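Fingertip update from the Rokwood bench

I promised last time that I'd have something to say about pads, and I do, so grab a coffee. For anyone who skipped February's issue (you're forgiven), the Isus project needs lots of recordings of hand-held grippers picking up ordinary food, and before we record the big batch I wanted to settle which fingertips to run. Swapping them halfway through would make a mess of the data and I'd be the one sorting it out.

The two sets I've been going back and forth on are the Raline pads, blue with a texture you can feel with a fingernail, and the Piras pads, softer and almost perfectly smooth. I went in as a Piras fan. They feel lovely. You squeeze one and think, yes, this is what should be touching a tomato!

Well. I logged 405 picks over the whole comparison, a mix of oranges, jujubes, wax apples and cherry tomatoes, and the Piras set started to annoy me by the end of the first morning. Oranges were great. Jujubes were not – they're hard and slick and kind of egg-shaped, and if I closed even slightly off center they'd squirt out sideways and roll away, usually toward the edge of the table. Of the 136 jujube picks, most of the ones I had to repeat were on the smooth pads. The Raline texture hung on a lot better, even when I came in at a lousy angle, and I come in at a lousy angle plenty when I've been at it for an hour.

Where the Raline pads lost points was the wax apples. The skin on those is so thin, and I could see a faint print of the texture on a few of them after I squeezed too hard. Squeezing less fixed it, but that takes practice, and new operators squeeze like they're opening a jar. I'd like to try a softer version of the same pattern if I can get one.

A few other things I scribbled down along the way:

Plates are harder than tablecloths. I know that sounds backward. On cloth the fruit stays put and you can get a fingertip down beside it. On a plate the rim gets in the way and the fruit slides while you're closing. I've started approaching from above and waiting a beat before I close, and my repeats went way down.

Wide open is your friend. I used to open the fingers just enough for the thing I was after, trying to look efficient, and kept bumping the neighbors. Now I open them all the way and let the trigger do the work.

Two grippers on the same table get tangled faster than you'd think. When we ran a pair, one on each side, the jaws kept wanting the same orange. Calling out the target before reaching helped. So did giving each side its own half of the table, although the fruit in the middle is still up for grabs and still causes arguments.

Clean the pads! I did one stretch of 40 picks without wiping them and the last few were noticeably worse. Sticky on one side, slippery on the other, which is the worst combination. A damp cloth and a dry one, every time you take a break, and let them dry before you start again.

I'm also keeping the busy backgrounds. A couple of you wrote in asking why we don't clear everything off and use a plain gray sheet, and I get it, plain would be easier to check. But kitchens and living rooms are full of boxes and bags and patterned cloth, and I want that in the recordings from the start.

So the plan for now is Raline on everything, with a second look at Piras for the really delicate stuff. We're aiming for 310 clips in the first batch, mostly fruit, and I'll report back on how the pads are wearing once we've got them.

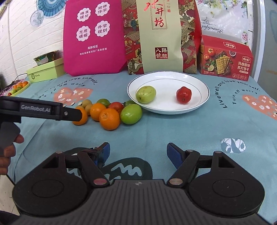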